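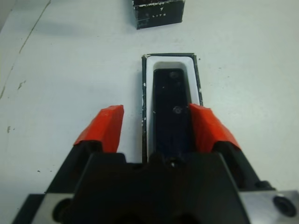
**Why do we show the robot a job by hand when we could just write a program for it?**

Mostly because writing down every little move for a fiddly job takes forever, and you already know how to do it with your own two hands. You drive the arms through the job, the computer saves what the joints and cameras did, and later a model learns to copy you. I can explain a box lid to a person in one sentence. I once spent most of August trying to explain one to a computer in code, and I don't want that for any of you!

## Session 2 notes: boxes, trays and lids

These go with the hands-on part at Skokomgate. If you missed my intro, borrow somebody's notes (Mohammed-Awal Agbenyega writes a lot more down than I say out loud, so try him first).

Some words I'll keep using:

- **Episode:** one full go at the task, from pressing record to pressing stop.
- **Leader:** the thing you hold and move.
- **Follower:** the arm that copies you.
- **Reset:** putting everything back on the table for the next go.

We record with Prendero, our in-house tool. Each group owes me 24 good episodes. The whole class set from last term came to 166, and I'd love to beat that.

### Before you press record

1. Wiggle both leaders gently and check that left is left and right is right. (Yes, people have swapped them. I have swapped them.)
2. Open and close each gripper all the way, once.
3. Look through the wrist view as well as the main one. Your own eyes get a much better angle than the model will, so if you can't tell from the video where the edge of a box is, the model is going to struggle too.
4. Decide out loud which arm does what. With a tray in the middle and flat pieces to either side, I like the near arm for each piece, but pick your own plan and stick with it for the whole set.

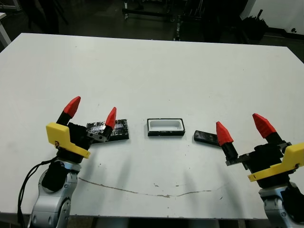 ### While you're driving

Go slower than feels natural, but keep moving. Long pauses are a pain, as the model learns those too and you end up with an arm that just sits there thinking. If you fumble a grasp, back off and try again in the same episode. I want a few of those in the set! A clean recovery is worth keeping.

Thin flat pieces are the hard ones. Come in low, get one fingertip near an edge, and don't squash down on the table. If you hear the motors complain, let go of the leader trigger and lift.

Swap drivers every 6 episodes. Hands get tired and the driving gets sloppy.

### Resets

Move things a little between episodes: a bit left, a bit turned, a bit closer. Keep everything where both arms can reach it.

### To hand in

Upload to the Poduval folder with your group name, and mark any bad episodes instead of deleting them. Next time we train on Plekutik, so bring a laptop charger.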